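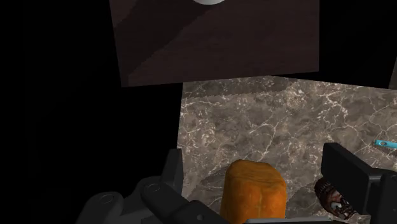 Progress report: recording tasks by remote control in the simulated kitchen

Prepared by Aba Wumbei for Kwabena Boateng, Tisow
4 October 2023

In this period we moved the teaching work fully into the simulator. The operator sits at a desk with a hand controller and guides the simulated arm through a kitchen task, and the program stores every motion of the joints and the fingers. We keep the view from the wrist and also the view from the side, as the person who checks the recording needs both.

We have now 405 recordings which passed the check, made by 2 operators, Kobina Appiah and Bernice Ansah. They cover 12 tasks with food and small items on a marble counter. Before July we had only 9 tasks, and the recordings were made with the old Jinov controller, so we do not mix the two groups.

The main difficulty is still the judging of distance. From the wrist, the fingers hide a good part of whatever lies beside the item, and new operators often close them too early. Kobina proposed to look first at the side view, bring the arm over the counter, and change to the wrist view only for the last part of the approach. This has helped, but it makes each recording longer. 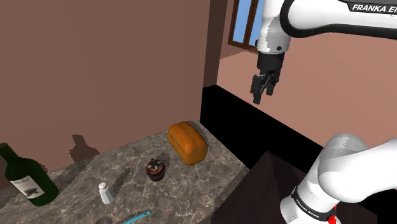
We also agreed that the arm may begin from different positions, including positions away from the counter, so that the learned program does not depend on one starting point. Bernice has written the rules for this - they are short and I can send them on request.

Two matters are delayed. The export to the Salent format loses the finger opening in certain files, and Aba Asante is correcting it. The comparison with guiding a real arm by hand has not started, as the time at the Tsikata laboratory is not yet confirmed. The budget for this part is unspent and we ask to carry it over to the next period.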